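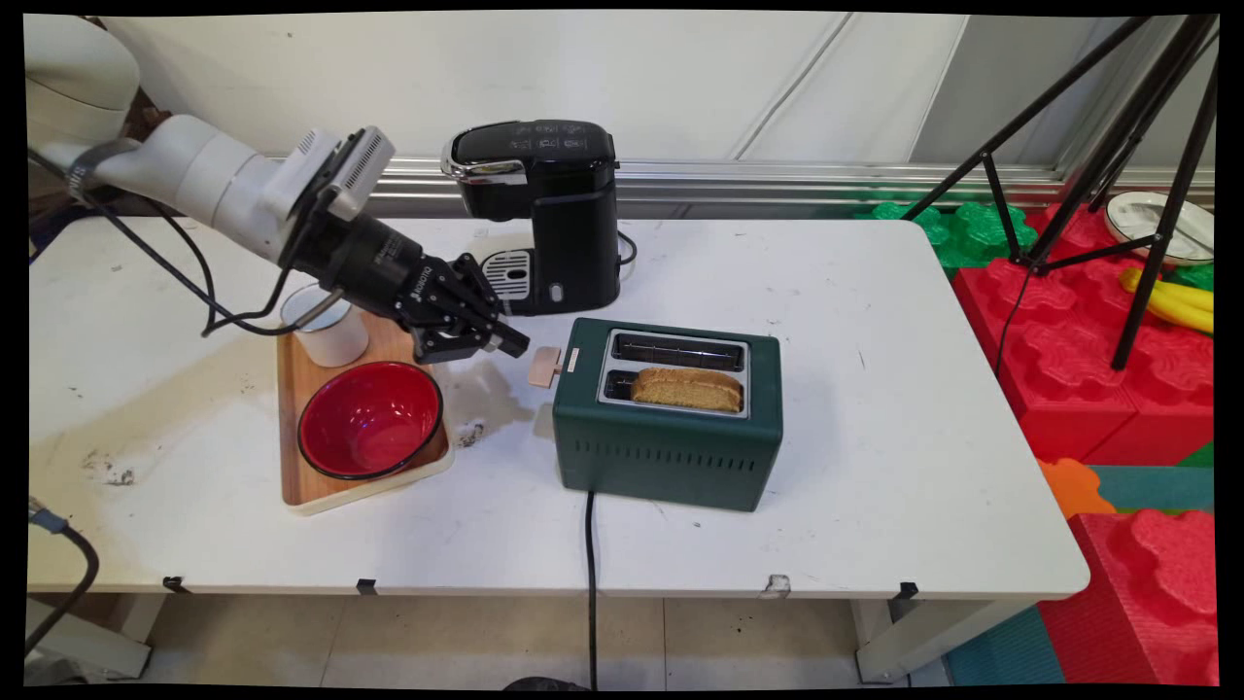
I have worked in the kitchen at Drurkmont for eight years, and since last August part of my job has been handing the breakfast line over to machines a piece at a time. It is slower going than people expect. Most of the questions I get from friends are about whether the robot can cook, and the real trouble is in much smaller things, like a toaster lever. A person pushes one down without looking. A gripper with two fingers has to come in at the correct angle next to a little wooden tab on the side of the toaster, and if the toaster has been nudged since yesterday, the angle is wrong.

So one thing that has changed is that we care where everything sits. Aidan Kavanagh, my shift lead, used to shove the tray and the coffee maker wherever there was space. Now he checks positions before the first order and again after the break. He complained for a month and then stopped. He says he drops fewer things at home too.

The hours changed more than I thought they would. We serve 75 breakfasts on a normal weekday. The early start used to need four of us and now needs three, with the fourth coming in later to cover lunch. Cetell, who run the building, promised no one would lose hours in the first year, and so far that has held. I was glad to give up the early start. Two of the others were not – it paid a bit extra, and they had plans for that money.

Training was 16 hours, spread over two weeks, given by Hartmut Wendt from Livico. He was patient and he let us stop the arm ourselves on the first day, which did more for my nerves than the slides. I would have liked more time on what to do when it stalls halfway through an order. We mostly worked that out on shift, and I keep my own notes in the drawer under the register.

What I miss is the talking. Toast and coffee were the jobs you did side by side, half awake, and you heard about everyone's weekend. Now one person stays near the stop button and the others are at the back doing prep.

Next month they want to try it with the soup station. I have asked for a longer counter first.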